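The Release

The fault came in at 4:20 in the afternoon, and by then Randa Nseir had been moving chopsticks for most of the day. Grip, lift, drop in the cup. Grip, lift, drop in the cup. The job sheet from Clirkton wanted over 3,000 grips out of each kitchen before the tools went back.

The left tool closed on a chopstick and stayed closed. She let the trigger go and nothing happened. She pressed the release under the handle. Nothing happened there either.

"It won't open," she said.

Cristóvão Morais was at the other side of the table with his own tool. He told her to switch it off and on again, so she did. When the motor came back it didn't go to the open position. It squeezed. The chopstick split along its length and one half hit the tiles by the sink.

"Put it down," he said.

She put it down on the cloth and they both stood back from it. The jaws clicked, tried to close further, and clicked again. He pulled the battery.

The log showed error 109, which the manual listed as a lost position signal. The advice was to restart. Cristóvão read that line out loud and then read it again.

"Restarting is what made it squeeze," Randa said.

"I know."

"My finger was next to it on Louro's kitchen job. When it jammed that time."

He hadn't heard about the Louro job. She had freed the jaws by hand, finished the shift and left it off the report, and she told him so now. He wrote it down with the time and the grip count, 3,204, and called Clirkton. A man there asked whether they could finish the day on the spare. Cristóvão said they could, if the spare passed a release test first, and that the bad one was going in its case with a tag on it.

They tested the spare with 20 slow closes on a rolled towel. It opened every time. Randa picked it up, kept her free hand behind her back, and reached for the cup.

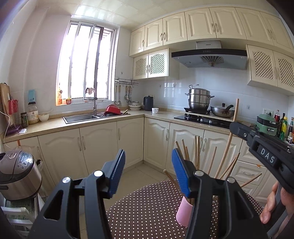
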